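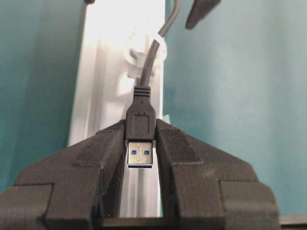

Vumex USB 3.0 cable, black

I bought this in March to replace one that came with a backup drive. The plug is USB Type-A with a molded black housing and a ribbed collar where the cord comes out. The cord is thin and bends easily behind a desk. The inside of the plug is partly blue, so I can tell it from my older cables.

It fits snugly in the front ports on my computer. Copying 269 photos took 63 seconds. I would like a longer version, as mine barely reaches the shelf.

Noemi Ferraro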